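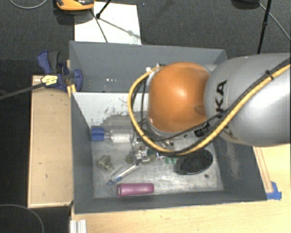
Section 4. Setting Up Your First Worm Tray

Welcome to the fun part! By now your Kimell stand should be level and bolted together (Section 3), and you have a spot picked out where it can stay put for a good long while. Set aside an afternoon for this section. You can do it faster, but the bedding needs time to soak and you'll enjoy it more if you're not rushing.

What you need

The base tray and one working tray
The drain tap with its two rubber washers
One brick of coconut fiber
A stack of plain newspaper or brown cardboard, no glossy pages
A bucket that holds at least three gallons
A handful or two of garden soil or finished compost
Your worms, still in their shipping bag

Note: Order the worms to arrive after you have finished step 7, if you can. If they show up early, leave the bag closed in a cool, shady room. They will be fine overnight.

4.1 Fitting the tap

1. Push one rubber washer onto the threaded end of the tap, flat side toward the handle.

2. Feed the tap through the hole in the base tray from the outside.

3. Slide the second washer on from the inside and screw on the nut. Hand-tight, then a quarter turn more.

CAUTION: Do not use a wrench on the nut. The thread is plastic and it strips easily. Replacement taps are part number 257 in the back of this guide.

4. Pour in two cups of water, close the tap and wait 20 minutes. Run a dry finger around the nut. If it comes away wet, back the nut off, straighten the washers and try again.

Gervásio Marinho, who wrote the first version of these instructions, used to put the leak test at the very end. Please do it now. Moving a full tray to fix a washer is a miserable job.

4.2 Making the bedding

5. Put the coconut fiber brick in the bucket and pour warm water over it. Let it swell, then break it up with your hands. It will fill far more of the bucket than you expect — this is one of my favorite moments in the whole build!

6. Tear the newspaper or cardboard into strips as wide as your thumb. Soak them, squeeze them out and fluff them apart.

7. Mix the fiber, the strips and the garden soil together. Squeeze a fistful. You want one or two drops of water between your fingers. If it streams, add dry strips. If nothing comes out, sprinkle on a little water and mix again.

Note: The soil matters. It carries grit, which worms need to grind up their food, and it brings in the tiny helpers that start the food breaking down. Potting mix with added fertilizer won't do. Lucimara Prado has had good results with crushed, rinsed eggshells mixed in as well, and I now do this with every tray I set up.

4.3 Moving the worms in

8. Set the working tray on top of the base tray. Lay a single sheet of damp cardboard over the holes in the floor so the bedding doesn't fall through.

9. Add bedding until the tray is three-quarters full. Don't press it down.

10. Make a shallow dip in the middle and gently tip in the worms with whatever they traveled in. Leave them on the surface under a bright light. They'll head down into the bedding by themselves, usually within the hour.

11. Cover with a sheet of damp newspaper and put the lid on.

CAUTION: Don't feed them yet. There is plenty to eat in the bedding, and a tray that gets food too soon goes sour. Wait three full days.

A few worms may climb the walls or gather under the lid on the first night. Leave a lamp on nearby and they'll mostly stay down. Two nights of this is normal, and so is a bit of worrying on your part.

4.4 First feeding

12. On day four, lift one corner of the bedding and bury a half cup of chopped vegetable scraps. Cucumber ends, lettuce and squash all go quickly. Skip citrus, onion, meat and anything oily.

13. Check that corner after a week. If most of it is gone, feed the next corner and keep working your way around the tray. If it's still there, wait.

14. Write down what you fed and when. The chart on the inside back cover has room for 14 weeks, and looking back over it is a real pleasure.

4.5 Temperature and placement

Worms are happy anywhere you'd be comfortable in a light sweater. Keep the tray out of direct sun and away from the dryer, the water heater and the garage door. Uthai Sombatkul runs his in a hall closet in Zitstead and reports no smell at all, and I can say the same for my kitchen — guests never notice until I show them (I always show them).

If you set up outdoors in April, bring the trays in on frosty nights or wrap the stand in an old blanket.

4.6 If something looks wrong

Sour smell: Too much food or too wet. Take out the uneaten scraps, mix in dry strips and leave the lid ajar for a day.

Tiny flies: Food is exposed. Bury it deeper and put a fresh sheet of newspaper on top.

Tray drying out: Mist the top sheet. Don't pour water in.

White mites: Harmless, but a sign of too much moisture. Lay a slice of bread on top overnight and throw it out in the morning with the mites on it.

Liquid at the tap: Drain it weekly. Pour it on outdoor ornamentals, never on salad greens.

Go on to Section 5 when the working tray is full to the rim and you're ready to add the second one.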